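The Patience of the Hand
Opinion – Mon 31 March

People who visit our lab in Flarkcombe expect to meet a mind. They meet me, holding a controller, trying to pick up a toy banana by remote.

I have done it 891 times. The trade calls this demonstration, a grand word for moving plastic fruit until the software gets the idea. Elia, our learning system, gets the idea slowly. It also gets my bad habits. I pause before every grasp, a nervous tic from my first week, and now the robot pauses too – with great dignity, as if thinking it over.

The fashionable view is that all this handwork will soon be unnecessary. Simulation will do it, or video will. Maybe. I have heard as much every April for years, usually from someone who has never tried to set down a cup through a gripper. 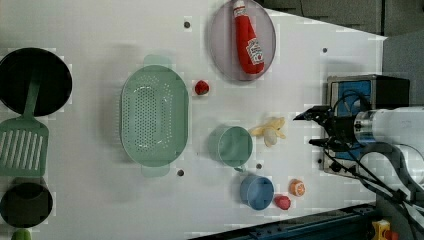

My own view is duller. Teaching by hand is a craft, and we hire for it as if it were data entry. Twenty careful demonstrations have done more for Elia than 40 sloppy ones, yet the sloppy ones look better on a chart. Pay the people with good hands. Let them go home before they get tired, too, because the robot learns tired very well.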